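Ticket 3876 - Gift box packing, lid won't stay shut
Opened: 28th July
Product: Laritz hinged gift box, lavender, medium
Order: 50 boxes, Cernstead shop
Status: Solved, leaving open for one spare parts question

Hi Laritz team! First of all, these boxes are lovely and I'm so glad we picked them. The color is even nicer than it was on the sample card, and the hinge feels good in the hand. I'm packing them with mixed snacks and pastries for Grasach, and I have one problem. When the box is full, the lid comes down, touches something, and springs back up by the width of a finger. Empty boxes close just fine. I packed 7 of them and every one did the same thing.

My packing spot is the table by the wall, next to the paper towels and the jars (the dried peel lives there too, so it always smells great).

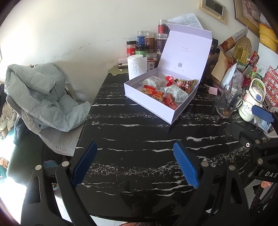
Things I tried before writing in:

1. Pressed the lid down and held it for a minute. It popped back up.
2. Folded the top flap the other way. Worse! Put it back.
3. Swapped in a box from the second carton, batch 849. Same result.
4. Took everything out and closed it. Shut perfectly, with a nice soft click.

So I think the box is fine and the trouble is in how I'm filling it. Is there a fill line I should know about? I couldn't find one on the sheet.

Reply from Laritz support

Thanks for testing it empty, that helps a lot. There's no printed fill line on the medium. Please keep everything below the rim of the tray, and look at the back edge first, where the hinge needs room to fold. Anything stiff standing up there will push on the lid. Could you unpack one box and put things back a piece at a time, closing the lid after each?

Update from me

Did it, and it was kind of fun! I cleared out a box and started over with the lid open.

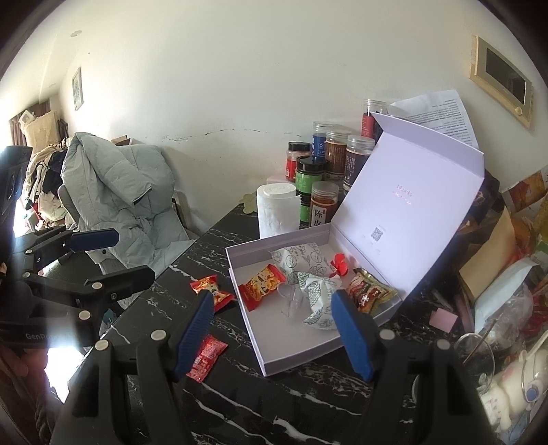
The pastries were my first suspects, being the bulkiest things I pack. They turned out to be easy. Laid flat they sit well under the rim, and the lid closes over two of them with room to spare. With the ones in white paper with the green flower drawings, I just have to watch the wrapping, as a crumpled one takes up more height than a smooth one. The snack packets are fine too if they lie down. The one I'd leaned up against the right wall was catching the lid a little, so in the next try I laid it flat and the gap got smaller right away.

That left the red decoration at the back. I'd been standing it up because it looks so cheerful when the box is opened, and it was right in the way of the hinge. I tucked it down flat between two packets and click, closed! I did the other six the same way and they all shut. I'm thrilled.

What works for me now, in case another Laritz customer finds this ticket:

Pastries go in first, flat, with the paper smoothed down.
Packets next, lying on their sides.
Red decoration last, flat and away from the back edge.
Close the lid slowly the first time and feel for anything that pushes back.

One question left. The Ratanaporn order needs a taller tin in the middle, and I don't think it will fit in the medium at all. Do you make the same lavender in a deeper tray? I saw one listed in May but can't find it on the site now. If it's gone, I'm happy to use the large.

Reply from Laritz support

Great work, and I'm adding your packing order to our notes. The deep tray is out of stock in lavender. The large has the same hinge and the same color, so I'll send you one to try with the tin. Keeping this ticket open until you've had a chance to test it.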